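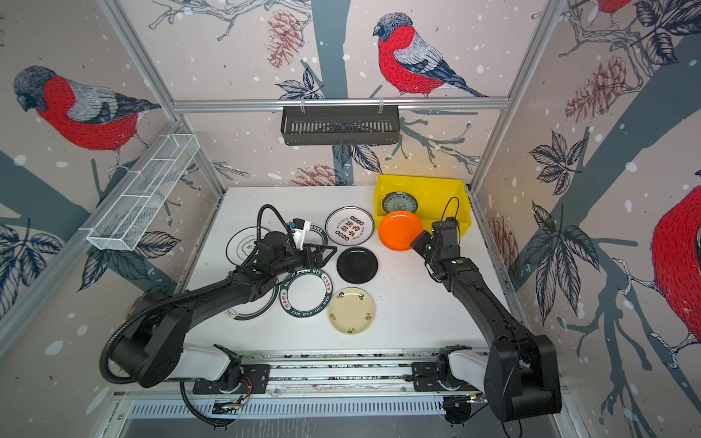 Last year's singers told us they would come back for the evening rehearsals alone, and Nurhan Ekinci asked that the alto section be enlarged. The Kiltard Community Choir accordingly invites applications for 15 places in its March program. No audition is required. Rehearsals are held on Tuesday evenings at the Bayram Centre. Applications must reach Hertta Laitinen, Choir Secretary, by Fri 1 October.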